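4.2 Loose pieces, trays and the problem of the pile

In the first part of this section we looked at how households store their building bricks between one play session and the next, and we found (as many parents will not be surprised to read) that the most common answer is a single large tub. We now turn to the moment after the tub has been tipped out, when the bricks lie together on a table or a floor and somebody has to decide where they go. Our interest in this moment began with a remark by Kamala Poduval during the pilot visits in Felurthorpe, when she noted that children who had a tray within reach would begin to sort before anyone had asked them to, and would often carry on well past the point where the adults expected them to lose interest.

For the main sessions we worked with 56 families, each of whom visited us once, in April. Every session started with a pile of up to 200 bricks and a shallow tray, and the families were told only that the bricks had to be put away by the end. We did not say how. Some sorted by color, some by size, and 14 of the families sorted by nothing at all and simply swept everything along with the side of a hand - a method that has a good deal to be said for it if supper is waiting. We were fond of these sessions, and we hope that a little of their good humor survives in the tables that follow.

A word on the layout, as it matters more than we first supposed. The pile and the tray share one flat, pale surface, so that a brick on its way from one to the other never has to be lifted over a step or an edge other than the tray's own. In the earlier arrangement, suggested by Urho Tuominen and used for seven pilot visits, the tray sat on a raised shelf, and the smaller pieces were dropped so often that we gave the shelf up. A light surface also helps with the last stage of tidying, when one or two stray pieces remain and the eye has to find them.
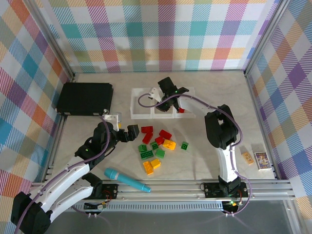

Figure 7. Red, yellow and green bricks in a pile and a white plastic tray on the pale work surface, with patterned panels on the walls.

The color of the bricks deserves a mention too. A pile of one color takes away the easiest rule for sorting, and people must then fall back on shape or size, or on no rule whatever. Brunello Leone has argued that this makes the task a poorer likeness of what goes on at home, where tubs are nearly always mixed, and we have some sympathy with him. Still, a single color lets us see the other rules much more plainly, and several families told us they enjoyed having to think of one. We return to mixed piles in Section 4.3, where the same tray is used and only the bricks are changed.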